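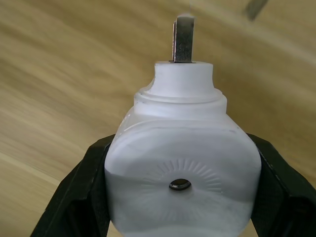 Mattes and I have been together nine years and lived apart for the first two of them. I was in Skokby, he was 600 miles away, and we saw each other when one of us had the money for it. People ask how we got through it, usually people who have just started doing the same thing, so I'm writing it down once.

We didn't talk every night. We tried that for the first month and ran out of things to say by the second week. After that we called when there was something to tell, and sent short messages the rest of the time. Some were only about lunch.

We fought about visits. I kept a list of who had traveled last, which was a bad idea - I was always ahead on it and always annoyed. In July he spent 900 dollars on a last-minute ticket after an argument, and we spent most of the weekend tired and polite. I threw the list out after he left.

The hard part was moving in together. He likes the radio on at breakfast. I don't like anyone speaking to me before eight. We had never had to know that about each other, and it took most of a winter to sort out. The radio now lives in the bathroom.

If you're in the middle of it, set a date for when it ends, even if you have to move the date later. We moved ours twice.

This site uses cookies. By continuing to browse you agree to our use of cookies. Accept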